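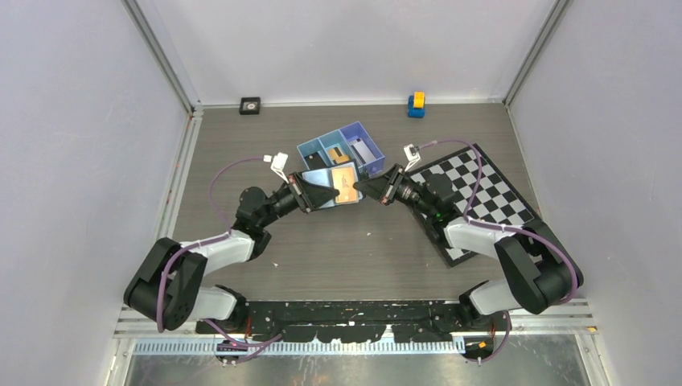
Hellblaues flaches, schalenartiges Teil über der Tischplatte mit Holzmaserung

Juli 2019
Eintrag: Werkstatt, Leimbank

Fugenversuche Eiche, zweite Reihe

Heute die Proben der zweiten Reihe aufgespannt und gebrochen. Es geht weiter um die Frage, ob der neue Leim von Odetti für die Sitzflächen der Bank Wamance taugt oder ob wir bei Geddes bleiben. Beide Leime sind als wasserfest ausgewiesen, beide sind weiß, beim Odetti ist die offene Zeit deutlich kürzer. Das merkt man bei der Wärme in der Werkstatt sofort. Am Vormittag ging es noch, nach der Mittagspause hatte der Odetti schon eine Haut, bevor die letzte Lamelle lag.

Holz: Eiche aus dem Stapel hinten links, der seit dem Winter drinnen liegt. Feuchte vor dem Verleimen an mehreren Stellen gemessen, die Werte lagen eng beieinander. Zwei Bretter mit Splint aussortiert. Die Fugen sind alle frisch gehobelt und am selben Tag verleimt. In der ersten Reihe lagen die Stücke über Nacht, und die Fugen standen am Morgen minimal hohl. Der Vergleich zwischen den Reihen ist deshalb nur bedingt brauchbar, bitte nicht einfach in eine Tabelle zusammenschreiben.

Zulagen mit Wachs abgerieben, Zwingen abwechselnd oben und unten. Der Leim wurde einseitig mit der Rolle aufgetragen, nur bei den mit D markierten Proben beidseitig. Presszeit bei allen gleich, 37 Minuten, danach ausgespannt und stehend gelagert. Die Empfehlung auf dem Gebinde von Odetti liegt darunter, ich wollte aber beide Leime gleich behandeln.

Bruchbild: Beim Geddes fast durchgehend Holzbruch, also Fasern auf beiden Seiten der Fuge. Beim Odetti einseitig aufgetragen an zwei Proben glatte Stellen in der Fuge, jeweils zum Ende hin. Das sind die beiden, die ich nach der Mittagspause geleimt habe. Ich halte das für ein Problem der offenen Zeit und würde dem Leim selbst noch keinen Vorwurf machen. Die beidseitig bestrichenen Proben sind alle im Holz gebrochen, auch die späten. Dafür quillt dort so viel heraus, dass man mit dem Abziehen kaum nachkommt, und in der Eiche bleiben helle Ränder stehen, wenn man mit dem nassen Lappen arbeitet. Besser eine halbe Stunde warten und mit dem Stecheisen abheben.

Schwarze Verfärbung an einer Probe: kommt von der Stahlzwinge, die direkt auf dem ausgetretenen Leim saß. Gerbsäure und Eisen, kennt man. Papierstreifen unterlegen, auch bei kurzen Pressungen. Der Fleck geht etwa einen Millimeter tief und ließ sich mit dem Hobel nicht ganz wegnehmen, ohne unter Maß zu kommen.

Die Reststücke haben jetzt Nummern bis 456. Nicht wegwerfen, sie kommen für den Wassertest in die Kiste unter dem Fenster. Beschriftung mit Bleistift auf Hirnholz, der Filzstift hat beim letzten Mal im Wasser ausgeblutet und war danach nicht mehr zu lesen.

Noch etwas zur Hobelmaschine: Am Abnahmetisch gibt es wieder einen kleinen Absatz am Ende der Bretter. Ich habe den Tisch nachgestellt, bis das Richtscheit sauber auflag. Bei langen Stücken war danach nichts mehr zu spüren, bei kurzen schon. Die Messer sind wohl fällig. Ersatz liegt in der Schublade, der zweite Satz ist noch beim Schärfen. Wer vor mir an die Maschine geht, bitte erst ein Probestück durchlassen.

Für die Bank im Projekt Dromine ändert sich vorerst nichts, die wird wie geplant mit Geddes verleimt. Der Rahmen ist trocken zusammengesteckt, die hintere Zarge geht schwer rein — am Zapfen noch einen Span abnehmen, nicht am Zapfenloch.

Offen:
Wassertest mit beiden Leimen ansetzen, je Leim gleich viele Stücke
Odetti morgens bei kühler Werkstatt wiederholen, einseitig
Papierstreifen schneiden
Wachs für Zulagen nachbestellen
Hobelmesser wechseln

Letzte Einträge
Fugenversuche Eiche, erste Reihe
Zapfenmaße Bank Dromine
Holzfeuchte im Lager, Nachmessung
Ölproben auf Esche
Bandsäge: Führung neu eingestellt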